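Garment Care and Storage, Unit 4: Hanging Storage on Freestanding Racks
Course handout, revised October 2021
Prepared by Arnout Van Dijk, Venwood

Read this unit before the practical. It assumes the fiber groups from Unit 2 and the folding methods from Unit 3. Knitwear is excluded; see Unit 3 for the reasons.

4.1 Terms

Rail: the horizontal member that carries the hangers. Also called the rod.
Post: a vertical member supporting the rail.
Finial: the ornament at the top of a post. It has no load function.
Hook: the curved upper part of a hanger.
Neck: the straight part between hook and shoulders.
Drop: the distance from the rail to the lowest point of the garment.

The hook and the neck are separate terms in this course. Most written answers in July lost marks by using "hook" for both.

4.2 Hook and rail

A hook carries the full weight of the garment on a short arc of contact at the top of the rail. On a round rail the contact is narrow and the hanger swings freely. On a square rail the hook rests on two edges and tends to stay where it is put, but the edges wear first. 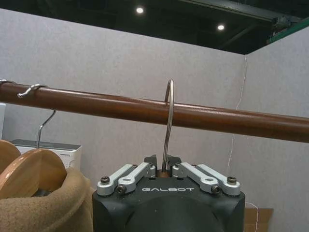

Hangers and Rails

A tall, narrow hook like the one over the brown wooden rod leaves space between the metal and the underside of the rail. It must be lifted by more than the rail diameter before it clears. Lift first, then move it forward. Pulling forward without lifting drags the tip of the hook across the back of the rail, and on a glossy finish the mark remains visible.

Hook direction. All hooks on one rail should open the same way, normally toward the wall. A mixed rail can still be used, but a group of hangers cannot be taken off in one movement.

Spacing. Leave 4 cm between hooks for shirts and light jackets. For coats, set the spacing by the thickness of the shoulder and not by the hook. If the sleeves are pressed flat, the rail is overfull.

4.3 Choice of hanger

Wire hangers are light and take little rail space. They bend under wet wool and leave a ridge at the shoulder of soft fabrics. Wooden hangers spread the load better, particularly the contoured types, and are preferred for outerwear. The two may share a rail, though the shoulder lines will then sit at different heights.

The course kit contains the Nemiler contoured hanger and the Rolance flat hanger. Either is acceptable for the practical. Record which one you used.

4.4 Outerwear and order on the rail

Group by drop first and by color second. Long coats go together at one end – the floor under the shorter pieces then stays clear for shoes or a box. Heavy coats belong near a post, where the rail bends least.

Hooded garments need separate treatment. Set the shoulder seams on the hanger, then let the hood fall behind the neck. Close the zipper by one third so the front panels hang level. A hood left bunched at the collar holds a crease there. 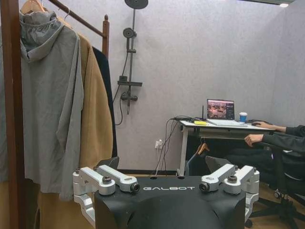
Reading time for the remaining section: 4 minutes

The rack with the light gray hooded jacket, the camel-tan coat and the black coat is the reference for Exercise 2. Note the hood gathered at the top of the jacket, and the shower fixture on the wall behind the rack.

4.5 Placement in rooms with a shower

Freestanding racks are often placed in or near a shower area, either to air garments or because there is no other floor. Short periods are acceptable. For longer storage, the following apply.

Keep the rack outside the spray area, including the reach of any handheld head. Leave an air gap between the garments and the wall. Do not store leather or fur in the room. Wipe wooden posts dry at the base, where water stands longest. Check wire hooks for rust at each change of season; rust transfers to the collar.

In the Đào trial, 78 garments were kept on racks in humid rooms for around 400 hours. Mildew odor was recorded on 49. The report does not separate lined from unlined garments, and the result should be read with that limit in mind.

Exercise 1. Measure the drop of three garments of your own and state the minimum rail height for each.

Exercise 2. Propose an order for the three garments on the reference rack. Justify the position of the hooded jacket in two sentences.

Submit both with the Unit 5 worksheet.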